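Clearing a table into a small sliding-door cabinet

A tabletop cabinet with two sliding doors takes the small items that otherwise collect on a work surface. The steps assume a flat-topped cabinet with one internal shelf.

1. Place the cabinet at the back of the table, doors facing you. Set out tissues, jars and dishes in front, clear of the door handles.

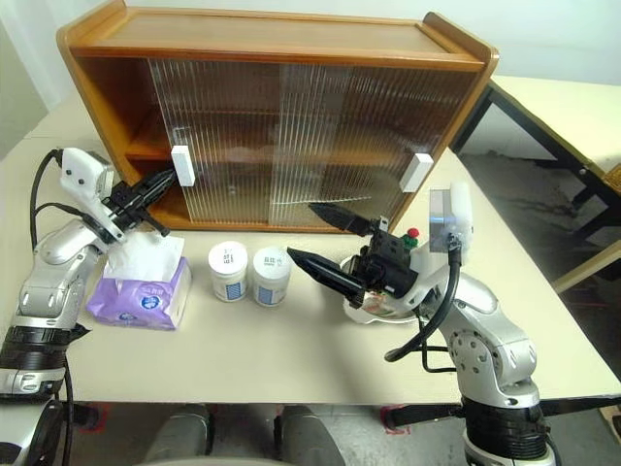
Saduvness, October 16, 2023
Text: Nikau Paewai

2. Slide one door fully across. Overlapping doors expose only half the interior at a time, so load that half completely before changing sides. Push on the handle close to the panel – pulling outwards can lift a plastic door from its track.

3. Put soft packs on the upper shelf. Small jars go below, labels forward. Leave 20 mm between the contents and the inner door.

4. Close both doors and check that neither rubs.

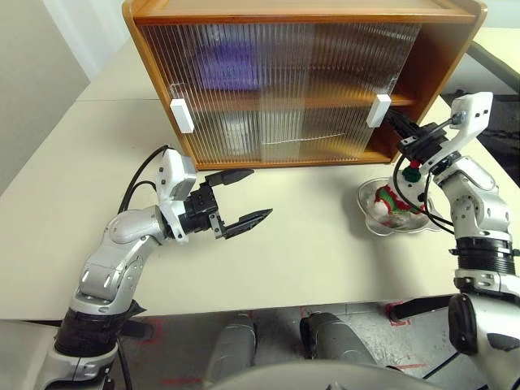
Doors closed, with a purple item on the upper shelf.

5. Deal with bowls last. Measure across the handles, not the rim, and compare the figure with the clear opening. If it fits with less than 30 mm to spare, turn the bowl so that the handles point front and back.
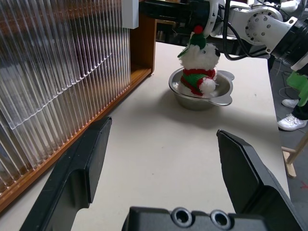 A soft toy can stay in its bowl if the shelf height allows. Otherwise lift it out, store the bowl first and lay the toy inside afterwards. Wipe the lower track before the final close – grit there is the usual cause of a stiff door.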